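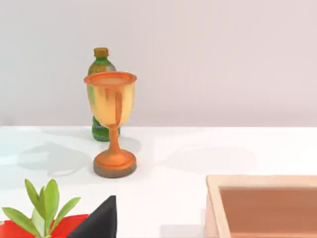
Section 3. Setting Up the Cabinet

Applies to: Climix 203 display cabinet, tall and half-height versions
Revised Nov 19, 2021 by Waraporn Petchrat, Pandale Customer Support

Read this section all the way through before you open the second carton. It covers placing the cabinet, leveling it, fitting the shelves and door, filling the humidity tray, and the first run. Wiring for the optional light bar is in Section 4. Cleaning is in Section 6.

Before you start

Two people are needed for the tall version. One person can set up the half-height version, but the glass door is easier to hang with help.

You will need:
A Phillips screwdriver
A small spirit level
A tape measure
A clean, dry cloth
Distilled water for the humidity tray
The bag of small parts taped inside the top of the first carton

Check the bag against the packing list. If anything is missing, do not use hardware from another cabinet. The hinge screws on the 203 have a finer thread than the ones on earlier models, and the old screws will strip the frame.

CAUTION: The shelves and door are tempered glass. Do not stand a panel on a bare concrete or tile floor. Put down the foam sheet from the carton first.

3.1 Choosing a place

1. Pick a spot against an inside wall if you can. Outside walls get cold in winter, and the back panel may fog.

2. Keep the cabinet out of direct sun. Sunlight heats the air inside faster than the control unit can respond, and it fades ribbons, printed cards and some lacquers.

3. Leave 3 inches of clear space behind the cabinet. The vent is in the lower part of the back panel. Baseboards do not count as clear space, so measure from the wall.

4. Make sure the door can swing fully open. It opens to the left as shipped. To change it to the right, see 3.4 before hanging it.

5. Check that the power cord reaches an outlet without an extension cord.

NOTE: Cabinets in hallways and lobbies are often placed near an entrance. Each time the outside door opens, the room humidity changes, and the control unit will run more often. You will hear the fan. This does no harm, but the water will need topping up sooner.

3.2 Leveling the base

1. Set the base on the floor in its final position, vent side to the wall.

2. Lay the spirit level along the front edge. Turn the two front feet by hand until the bubble is centered. Clockwise raises the corner.

3. Lay the level from front to back and adjust the rear feet.

4. Press down on each corner in turn. If the base rocks, lower the foot at the high corner a little at a time until it stops.

5. Tighten the locknut on each foot.

On thick carpet, let the base stand overnight and check it again before adding the upper frame. The feet sink, and they do not always sink evenly.

3.3 Upper frame and shelves

1. Lift the upper frame onto the base so the four pins drop into their sockets. You should feel it seat. If one corner stands proud, lift the frame off and try again. Do not push it down.

2. Fasten the frame with the four long screws from inside the base. Start all four by hand, then tighten them in a cross pattern.

3. Peel the film off the back panel. Leave the film on the shelves until they are in place.

4. Push the shelf pegs into the side rails. All four pegs for one shelf must be at the same number on the rail.

5. Tilt each shelf, pass it through the door opening, and lower it onto the pegs. Work from the bottom up.

6. Peel the film from both faces of each shelf and wipe off fingerprints with the dry cloth.

The maximum load for one shelf is 18 pounds, spread evenly. Put heavy items on the floor of the cabinet. A marble base can weigh much more than it looks, so weigh anything you are unsure of on a bathroom scale.

CAUTION: Do not cover the slots along the rear edge of the cabinet floor. Air for the whole cabinet comes up through them. A fabric liner may be used if it stops short of the slots.

3.4 Hanging the door

The door goes on after the shelves. It can be hung on either side.

1. For a left-hand door, go to step 3. For a right-hand door, unscrew the two hinge plates and the magnetic catch, and swap them side to side. Fill the empty holes with the plastic plugs.

2. Turn the door over so the handle is on the opposite side. The rubber seal is the same at the top and bottom and does not need to be changed.

3. Have one person hold the door open at a right angle to the frame. Slide the upper hinge onto its plate, then the lower.

4. Tighten the hinge screws until they are snug. Overtightening bends the plate.

5. Close the door and look along the seal. It should touch the frame all the way around. If there is a gap at the top or bottom, loosen the hinge on that side, shift the door, and tighten it again.

A simple test for the seal is to close the door on a strip of paper. The paper should drag when you pull it. Try it in several places, including the hinge side.

The lock cylinder is supplied with two keys. The key number is stamped on the cylinder and on the card in the parts bag. Write it down and keep it away from the cabinet. Pandale can cut a replacement from the number but has no record of which cabinet it belongs to.

3.5 Filling the humidity tray

1. Pull the tray out from the bottom of the base. It slides toward you and stops. Lift the front edge to take it out.

2. Take the pad out of its wrapper and lay it in the tray, ribbed side up.

3. Pour in distilled water up to the lower line. Do not go past the upper line.

4. Wait ten minutes for the pad to soak, then top up to the lower line again.

5. Slide the tray back in, keeping it flat, until it clicks.

CAUTION: Use distilled water only. Tap water leaves scale on the pad and can clog it within one season. Do not add fragrance, bleach or salt.

If your room is damp most of the year, you may not need water at all. Fit the dry cartridge in place of the pad and set the switch behind the tray to DRY. Dry cartridges are sold separately.

3.6 First run

1. Leave the cabinet empty and close the door.

2. Plug in the cord. The display shows 100 for a moment as it tests itself, then changes to the actual reading. The first figure is not a fault and is not the humidity in the cabinet.

3. Press SET. Use the arrows to choose the level you want, then press SET again to store it.

4. Let the cabinet run overnight with the door closed.

5. In the morning, compare the display with the level you chose. If they agree, the cabinet is ready to load.

Choosing a level depends on what you are storing. Plated metal and painted resin do well toward the dry end of the range. Wood, leather and paper need more moisture and can crack or curl if the air is too dry. For a mixed display, use the middle setting. Silver tarnishes at any level, only more slowly in dry air, and will still need polishing.

3.7 Loading the cabinet

1. Bring items into the room a few hours ahead if they have been kept in a garage or attic.

2. Dust each piece before it goes in. Make sure that any polish has been buffed off and has dried.

3. Start with the floor of the cabinet and work upward.

4. Leave a finger's width between items and the side glass.

5. Hold two-handled cups by the base or stem. Handles on older cups are often only soldered on.

Keep a list of what is on each shelf, with the wording of any engraving. Insurers usually ask for one, and it saves opening the door to check a name.

3.8 If something is wrong

Display is blank: Check the outlet with a lamp. Then check that the cord is pushed fully into the back of the base.

Display flashes LO: The tray is empty or not pushed in. Refill it or reseat it.

Fog on the inside of the glass: The level is set too high for the temperature of the room. Lower it and leave the door open for an hour.

Fan runs without stopping: Repeat the paper test in 3.4. A pinched seal is the usual cause.

Door swings open by itself: The base is no longer level. Empty the shelves, then repeat 3.2.

For parts in the Navville area, contact the Maldonado service counter. All other customers should order from Pandale directly. Have the serial number ready. It is on the silver label inside the base, to the right of the tray, and can be read with the tray removed.

Filters and pads should be changed every February, or sooner if the pad has turned brown. Part numbers are listed in Section 7.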